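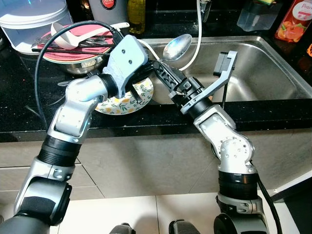
About Costlow

Costlow writes the software that sits between a robot's cameras and its motors. We started with two people and one borrowed desk in Farnbridge, and there are 23 of us now, in a building that has a proper kitchen – which gets used for work at least as often as it gets used for lunch.

What we do all day

Most of our time goes into planning for two-armed robots in ordinary homes. A counter beside a sink is a wonderful, maddening place for a planner! There are shiny spoons and steel bowls that confuse depth estimates, plates stacked on other things, see-through containers, and two arms that have to share a small space without bumping elbows. Our planner, Sugawara, works out both arms' paths together and keeps checking them as the view changes.

Alongside it we look after Astirov, our replay and logging tool. It lines up camera images, joint positions and planner decisions on one timeline, so that when an arm hesitates over a plate you can go back and see what it was thinking (so to speak). We have 3,000 recorded runs in there and we still go back to the early ones.

Working with us

We currently support 11 partner labs, and we're always glad to hear from another. Every July we open our doors for a week of visits, demos and far too much coffee – write to us through the contact page and we'll find you a spot.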